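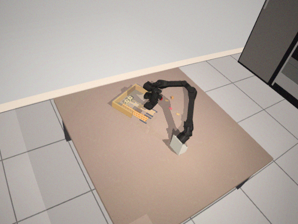 3.2 Cell layout and upkeep of the simulated workstation

Figure 3. The Tolton cell in simulation. The arm is mounted on the tabletop with its gripper beside the parts tray; loose parts lie in the tray and on the table.

All trials reported in Section 4 were run in a single simulated cell, referred to below as Tolton. The cell consists of one articulated arm on an off-white base block, one square table, and one shallow wooden tray (Figure 3). The room geometry, including the tiled floor, the walls, and the cabinet, is static and takes no part in contact computation. It is kept in the model so that the rendered views contain background edges and shadows of the kind a wrist or overhead camera would record in a furnished room.

The base block is fixed to the tabletop by a rigid constraint. In an early version of the cell the block was placed as a free body with high mass, and it crept across the table during long runs. The drift was small per episode, but it accumulated over a batch and shifted the arm frame relative to the tray. The rigid constraint removed the drift. The arm frame is now read from the scene file at load time and checked against the value stored with the controller. A mismatch stops the run before the first motion command is sent.

The part set is mixed by design. It includes a long perforated strip, dark rods, block-like pieces with openings, and small colored pieces. Parts are not confined to the tray. In Figure 3 the orange strip extends from inside the tray onto the tabletop, and several small pieces lie on the far side of the gripper from the tray. Configurations of this type are retained in the trial set. A part that crosses the tray rim is supported at two heights, and its pose is poorly described by a planar estimate.

3.2.1 Contact settings

Thin parts caused most of the faults found during setup. With the default contact margin, the strip passed through the tray floor when pressed by the fingers, and rods in near-parallel contact began to vibrate. The collision mesh of the strip was therefore replaced by a row of convex boxes, with the holes left open only in the visual mesh. The rods were modeled as capsules. The solver iteration limit was raised to 300, and a settling period was added after each reset. An episode begins when all parts fall below the velocity threshold. If this does not occur within the settling period, the reset is discarded and repeated with a new seed.

The tray required a separate correction. Its rim and floor had been exported as one concave mesh, which the physics engine closed with a convex hull. Parts then came to rest on an invisible surface level with the rim. Splitting the tray into a floor and four walls restored the interior volume.

3.2.2 Routine checks

The cell is subject to the same upkeep schedule as the physical workstation at Rorkport. Before each batch, the arm is driven through 28 reference poses without parts, and the joint readings are compared with stored values. The gripper is then closed on a reference block at low force. Finger travel outside tolerance usually indicates that a mesh or a joint limit was changed without a matching update to the controller file.

A batch contains 57 episodes, after which the scene is reloaded from disk. Reloading clears residual contact data, which otherwise caused slower steps late in long sessions. Across the full study, 1403 resets were logged by the Sisano scheduler, including those discarded during settling. Changes to the scene file are recorded in a maintenance log kept by Emiliano Tapia, and each trial record stores the log entry that was current when it ran. Trials recorded before the tray correction were excluded from the analysis.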